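Progress report to the Neves Fund
Project: The Shared Table (kitchen and common room, Wolovport house)
Prepared by Celeste Vilela
29 February 2020

Dear Mr. Vallejo,

I send you the second report on the kitchen and common room. The first one, from August, was mostly about the walls and the pipes. Now the room is painted and the countertop is in its place, so I can write more about how people use it.

Work finished in this period

The wall behind the counter was painted white two times. The first coat showed a gray stain from the old leak, and the painter came back without asking more money. The oak countertop was delivered with a delay, as I wrote to you by e-mail. It was oiled before we put anything on it, and it must be oiled again before summer. The shop in the town recommended an oil by Stestix and we have still half of the can.

The old cupboard doors stay. We wanted to change them, but the hinges are good and only the handles were broken. We bought new handles and saved a part of the budget line for furniture. I ask below for your permission to use this part for another thing.

The counter as a common place

In the application we promised that the counter will be not only for cooking. The residents asked for a place that looks like a home, where a person can stop on the way to the garden door and take something to eat. We agreed on fruit, candles and glass jars, and that the rest of the surface stays free for work.

The fruit bowl is the part that people like most. It is a round wooden bowl, and the rule is that everybody may take from it. Apples and oranges go fast. Lemons stay longer, because most residents use them only for tea, and so there are often more lemons than other fruit. I have asked the person who does the shopping to buy fewer lemons and more apples.

For the evening meals we chose tall white candles in thin black metal holders. They stand on the left side, along the white wall. The first holders we tried were made of glass and were too light, and one fell during the dinner in August. The metal ones have a flat round base and we are satisfied with them. Candles are lit only when somebody of the staff is in the room, and this rule is written on the door. 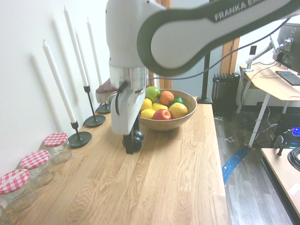 Florencio Vallejo asked, after reading the draft of this part, if the candles are not too close to the wall, and if the smoke will make the new paint dark. He also wished to know who pays for the fruit when the grant is finished. He would prefer that the bowl does not disappear one month after the last payment.

I answer both points here. On the paint, we see no dark marks until now, but I will move the holders a little to the front and look again in spring. On the fruit, the house will take it into the normal food budget from the next quarter. The director has agreed to this in writing and I attach her letter.

Money

From the line for small equipment we have spent 731 euros. This includes the bowl, the candle holders, the jars, the new handles and the oil. Of the whole furniture line, almost 90 percent is now used or ordered. The receipts are in the attached folder, in order of date. One receipt, for the jars, is a copy, as the original was damaged.

Difficulties

The ventilation is still not good. Climora visited the room and gave an offer for a new fan, but the price was higher than we planned. I would like to use the money saved on the cupboard doors for this fan. Please tell me if you can accept this change, or if I must fill in the form for changes first.

We also had a small problem with crumbs and bread knives on the oak. Two cuts are visible near the sink. We have bought cutting boards and the residents now use them most of the time.

Next steps

In the next period we will fix the shelf above the sink, oil the countertop and choose chairs. The residents want to try the chairs before we order, so the shop will lend us two different models for a week.

With kind regards,
Celeste Vilela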